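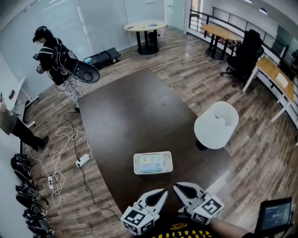 Informe de prácticas – puesta a punto y mantenimiento de la pinza manual
Proyecto Golemis, grupo de los martes. Entrega: 8 de julio de 2018

1. Qué nos tocaba

Dejar la pinza de mano lista para grabar demostraciones sobre la mesa grande y escribir cómo se mantiene, porque el curso pasado no quedó nada apuntado. La pinza lleva dos dedos blancos con la punta forrada en negro, cada uno sobre un bloque con marcadores cuadrados blancos y negros. Los marcadores son lo que usa el programa (Pristo) para saber cuánto está abierta. Si se ensucian o se despegan por una esquina, adiós medida.

2. Estado inicial

Holgura en el dedo izquierdo. Tornillo del bloque pasado de rosca. Apertura leída en Pristo: saltos cada pocos segundos, sobre todo con la pinza casi cerrada. El historial marcaba 3.000 ciclos desde la última revisión, el manual de Kovetti pide revisar antes.

3. Lo que hicimos

Desmontar los dos bloques. Limpiar guías con paño seco, nada de alcohol en los marcadores (borra la tinta, lo probamos en uno viejo). Tornillo nuevo, apretado a mano y luego un cuarto de vuelta. Forro de las puntas – cambiado en las dos aunque solo estaba gastada una, si no agarran distinto.

Después calibrar: pinza cerrada del todo, guardar cero, abrir hasta el tope, guardar máximo. Repetir tres veces. La segunda salió mal por una sombra encima del marcador derecho, hubo que volver a empezar.

4. Pruebas

Objeto de prueba: un paquete plano dentro de la bandeja blanca de bordes altos. Es dificil, hay que entrar casi de canto. 156 agarres en total, 9 fallos. Siete de los fallos con el paquete pegado al borde de la bandeja, los otros dos por perder el marcador. Fotogramas descartados: 689, casi todos de la primera tanda, antes de mover la lámpara Rothe.

5. Pendiente

– Fijar los cables al suelo, ahora van sueltos entre las regletas.
– Imprimir marcadores de repuesto en papel mate, el brillante da reflejos.
– Mirar si el bloque izquierdo tiene una grieta o es solo una marca del molde. No nos dio tiempo.
– Apuntar los ciclos en la hoja cada semana, no al final del trimeste.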